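Hereo sucht für den Standort Fevirach zum nächstmöglichen Zeitpunkt

# Mitarbeiterinnen und Mitarbeiter für das Packen von Reise- und Gästetaschen (m/w/d)

Teilzeit, zunächst befristet, Verlängerung möglich. Bewerbungsschluss ist der 8. Dezember 2023.

Hereo stellt Taschen mit Pflegeartikeln und Textilien zusammen, die Pensionen, Kliniken und Ferienwohnungen ihren Gästen bereitlegen. Der Bereich Gyamfi übernimmt die Gästetaschen für Häuser mit wenigen Zimmern, der Bereich Sorero die größeren Aufträge für Kliniken. Gesucht wird für beide. Der Einsatz wechselt nach Auftragslage, im Oktober und vor den Feiertagen liegt der Schwerpunkt meist bei Gyamfi.

## Aufgaben 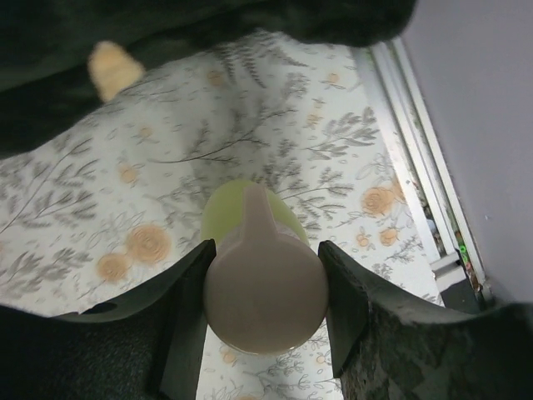
Der größte Teil der Arbeit besteht aus Sortieren, Prüfen und Einpacken. Die Artikel kommen in Kartons an, werden auf dem Tisch ausgelegt und mit der Packliste verglichen. Bei Pumpflaschen wie der mit dem taupefarbenen Kopf und der hellgrünen Schulter muss der Pumpkopf fest sitzen und darf beim Einpacken nicht heruntergedrückt werden. Flaschen mit losem Kopf kommen in die Kiste für Reklamationen und werden mit Artikelnummer in die Liste eingetragen.

Dazu gehören außerdem:

- Textilien zusammenlegen und auf Flecken, Löcher und offene Nähte durchsehen
- Stofftaschen öffnen, füllen und verschließen
- fertige Taschen etikettieren und in Versandkartons setzen
- Leergut und Verpackungsmaterial trennen
- den eigenen Tisch am Ende der Schicht leer und sauber übergeben

Bei den Stofftaschen gilt eine feste Reihenfolge. Schwere und standfeste Teile kommen nach unten, Flaschen stehen aufrecht, weiche Textilien füllen die Zwischenräume. Der Rand der Tasche bleibt frei, damit sie sich ohne Druck schließen lässt.

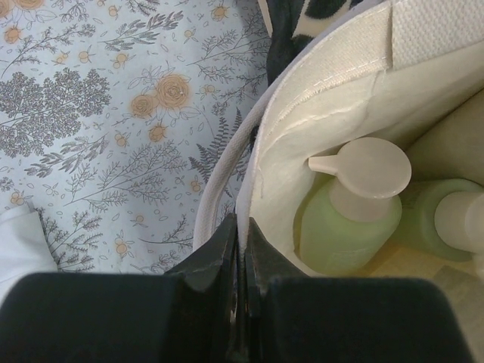 Eine geübte Kraft packt in einer Schicht 100 Taschen. In der Einarbeitung wird diese Menge nicht erwartet, und es gibt keinen Akkordlohn. Wichtiger ist uns, dass die Packliste stimmt – eine fehlende Flasche fällt erst beim Gast auf und kostet dann mehr Zeit als jede Kontrolle am Tisch.

## Arbeitszeit und Ort

Gearbeitet wird in 2 Schichten, vormittags und nachmittags. Wer nur eine der beiden Schichten übernehmen kann, gibt das bitte in der Bewerbung an. Die Dienstpläne werden jeweils für den Folgemonat ausgehängt, Tausch untereinander ist nach Absprache mit der Schichtleitung möglich.

Die Packräume liegen im Erdgeschoss und sind stufenlos erreichbar. Die Tische sind höhenverstellbar, ein großer Teil der Arbeit kann auch im Sitzen erledigt werden. Einzelne Kartons wiegen bis zu 7 Kilogramm, für alles Schwerere stehen Wagen bereit.
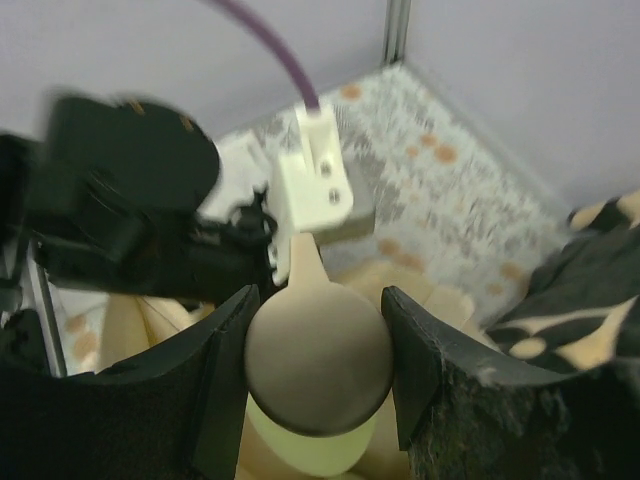

*Rundes graues Teil mit schmalem beigem Ansatz*

## Was Sie mitbringen

- sorgfältige Arbeitsweise, auch bei Handgriffen, die sich wiederholen
- ein gutes Auge für kleine Mängel an Stoffen und Verschlüssen
- Deutschkenntnisse, die zum Lesen der Packlisten ausreichen
- Verträglichkeit gegenüber parfümierten Pflegeprodukten

Eine abgeschlossene Ausbildung ist nicht erforderlich. Erfahrung aus Wäscherei, Hauswirtschaft, Lager oder Verkauf ist willkommen. Schmuck an Händen und Handgelenken muss während der Arbeit abgelegt werden, er verhakt sich leicht im Stoff.

## Was wir bieten

- bezahlte Einarbeitung am Packtisch
- Zuschuss von 100 Euro für Arbeitsschuhe und Arbeitskleidung
- anteiliger Urlaub ab dem ersten Monat
- Pausenraum mit Küche, Getränke kostenlos
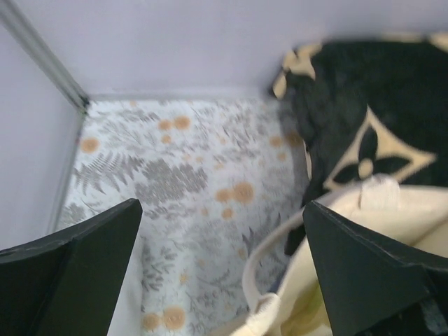
*Unterlage mit grauem Farnmuster und orangefarbenen Tupfen, rechts ein schwarzes Textil*

## Bewerbung

Ein kurzer Lebenslauf und ein paar Sätze dazu, ab wann und in welcher Schicht Sie arbeiten können, genügen. Ein Foto und ein ausführliches Anschreiben brauchen wir nicht. Bitte senden Sie die Unterlagen per Post an Hereo, Personalbüro, Fevirach, oder geben Sie sie am Empfang ab. Stichwort: »Packtisch«.

Wer in die engere Auswahl kommt, wird zu einer bezahlten Probeschicht eingeladen. Papierunterlagen schicken wir nur zurück, wenn ein frankierter Umschlag beiliegt.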